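From: Catríona McGrath
Date: 2024-08-16
Subject: Re: [kukden-sim] letterbox padding and the policy input

Zhuoran Jin wrote:
> After the update to the Tulldale loader my rollouts don't
> match the old ones. Same seed, same checkpoint. Episode 91
> used to succeed and now the right hand stalls at the pan.
> Did the image preprocessing change?

Yes, it did. The old loader stretched the render to a square. The new one keeps the aspect ratio and pads with black at the top and bottom. A checkpoint trained on stretched images will see the cutting board and the pan at the wrong height.

Two things to try, in this order:

1. Dump what the policy gets, after the resize. With padding on, you should have black bands like these, with the tabletop between them:
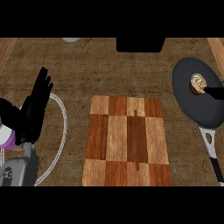 2. Set pad_mode to "stretch" in the Domura config and rerun episode 91. If the stall goes away, it's the padding. If not, send me the action log from step 733 on.

Keep in mind that dark objects against the padding are hard to separate. The black thing at the far side of the table runs straight into the top band, so don't trust a mask there. I lost up to 13 episodes to that in my own segmentation test.

I'd sooner retrain than keep both modes - but that can wait until October.

Catríona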